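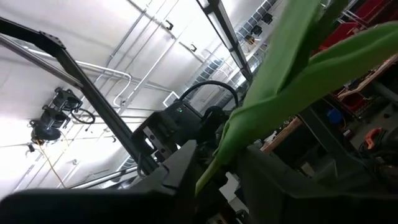 Start | Aktuelles | Technik | Archiv | Kontakt

Künstliche Blattware: Lagerung und Reinigung

Für großblättrige Dekorationsware aus Textil gilt ab Mai eine geänderte Lagervorschrift. Blätter der Serie Pirkska werden einzeln und ungefaltet eingelegt, Spitze nach unten, höchstens 9 Stück je Karton. Die zulässige Auflast beträgt 5 kg. Knickstellen im Blattgrund lassen sich nachträglich nur unvollständig glätten.

Die Reinigung erfolgt trocken mit weichem Pinsel, von der Mittelrippe zum Rand. Feuchte Verfahren sind für Pirkska nicht freigegeben. Die Serie Cadley darf weiterhin mit destilliertem Wasser abgewischt werden.

Im Bestand befinden sich derzeit über 600 Blätter beider Serien. Kartons mit alter Kennzeichnung sind bei der nächsten Entnahme umzuetikettieren.

Zuletzt aktualisiert: Mai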